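February, workshop notebook, sorting table

Started 7:40, coffee first. Picking up where I left off on the bins.

Gray bins from the Flekadside order are holding up ok except for the insides. The walls mark like crazy. The front one is scuffed all over the floor and there's a band of dark scratches along the wall where it meets the back one, worst around the middle. Tried the citrus stuff on a corner, took off the grime and left the scratches. Tried the white eraser sponge, same, plus now there's a dull patch. Leaving it. It's a bin.

Spare set from Dasereo is still in the hallway, never unpacked. Walls on those are straighter, I think, and the rim is thicker, which matters for the clamps. Measure before anyone throws the carton out!

Clamps. The two bins used to creep apart on the tabletop, a finger's width by lunch, and small stuff ended up in the gap. Tape lasted one morning. String was a dumb idea. Now it's the orange handled spring clamps, one at each corner where the bins meet, jaws down over both rims. Cheap and quick to take off. Things to remember:

- handles splayed out of the way, not leaning in over the opening
- jaw tips have to sit on both rims, easy to catch only one and not notice
- orange tips come off if you twist. Found one under the table, pushed it back on, seems fine
- don't borrow them for the glue-ups. They come back sticky. Get the black ones from the drawer by the sink

Pulled on the front bin by hand after clamping, fairly hard. 3 tries, didn't open up. Good enough for this week.

Table. Pale top is still nice, would like to keep it that way. Felt pads under the bins? Had some from Phí, the thin ones, but they slid and made things worse. Maybe the rubber dots. Ask for a sheet of those with the next order, no rush.

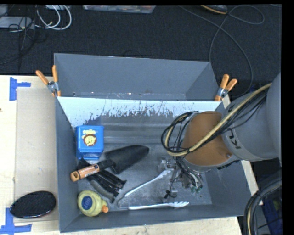 Item list next, because the old one is a mess. Someone numbered it twice and skipped a page, so we have 74 lines and a bunch of them are the same thing under two names. "Blue box lion" and "lion tin" and "kids box blue" are all one item — the bright blue one with the cartoon lion face on top. Calling it LION BOX, BLUE from now on. Crossed out the others in pen. Also wrote it on the shelf label so there's no arguing.

Notes on LION BOX while I'm at it. Rounded corners, glossy on the front, so it picks up fingerprints and needs a wipe before it goes back on the shelf. Goes against the left wall of the bin, lion face up. Earlier note says "put anywhere", ignore that, it's from when we only had the one bin. Didn't weigh it yet, kitchen scale battery is dead again.

Found 7 lines on the list for stuff we don't have anymore. Two mugs (broken), the yellow sponge holder, a tape dispenser, the rest I couldn't even place. Struck them. If you know where the tape dispenser went, write it in the margin.

Labels: the Nilier roll is 500 to a roll and we're well into it. They stick great to cardboard, badly to anything shiny. On the glossy things they lift at one corner after a day or so and then collect fuzz. Options are the small round ones, or label the shelf and leave the item alone. Going with the shelf. Less peeling later.

Cleaning, while the bins were unclamped: wiped the tabletop under both, lots of grit back there. Wiped the rims. Vacuumed the floor behind the table, it's dark so you can't see how bad it is untill the vacuum starts rattling. Found a paperclip, a washer, half a pencil. Washer isn't from anything on the table as far as I can tell, it's in the jar.

Put everthing back, front bin toward the near side of the table, back bin tight behind it, clamps on. Checked there's no gap along the shared edge by running a strip of paper down it. Paper stuck most of the way, slipped through a bit near the right corner. Reseated that clamp and tried again, ok.

Still to do:
battery for the scale
rubber dots
measure the Dasereo rims
retype the list, clean copy, one name per item
new eraser sponge, I ruined that one

Stopped 11:15. List is in the blue folder, page two is the good page.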